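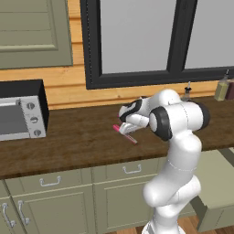
Handmont Kitchen is a simulated kitchen for testing robot arms on household pick-and-place work. It runs on an ordinary workstation and comes with a jointed arm, a gripper, a furnished room and a set of small objects to handle. Tasks range from one object on a clear stretch of counter to jobs that involve the drawers. A pink marker lying diagonally on the counter is a typical starter task: the gripper has to come down over it at the right angle and close on a thin body. The toaster oven and the bottles at the back stay in place as obstacles.

Products > Simulation > Kitchen > Handmont Kitchen

What you get

The standard license includes 50 tasks and 397 objects. Each task has a written instruction, a start state and a success check. Object positions can be fixed or shuffled at every reset, and you can save a layout and share it with other users on the same license.

Drawers and cabinet doors are jointed. Pull resistance and travel can be set for each one, so you can start with an easy drawer and make it stiffer later.

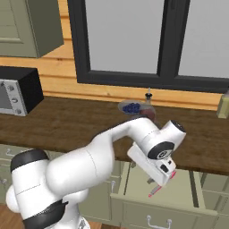

Render: Natsumi Minami / Ruketti

Drawer tasks are sold as part of the standard license. Some begin with the drawer already open, so the arm only has to reach down into it. Others begin with it shut. Food items such as the plate of blueberries can be left on the counter or removed in the layout editor.

Recording

Runs can be saved with joint positions, gripper state and rendered views. The default limit is 200 runs per project. You can raise it in the settings if you have the disk space. Up to 3 views can be recorded at once.

Licensing

Licenses are per seat and last one year. The Lò add-on brings in more cookware and a second floor plan. It needs a standard license and is installed separately. Owners of the older Suvwood room pack can load their saved layouts in Handmont Kitchen, but custom wall textures have to be imported again.

Contact Ruketti sales | © 2020 Ruketti | Back to top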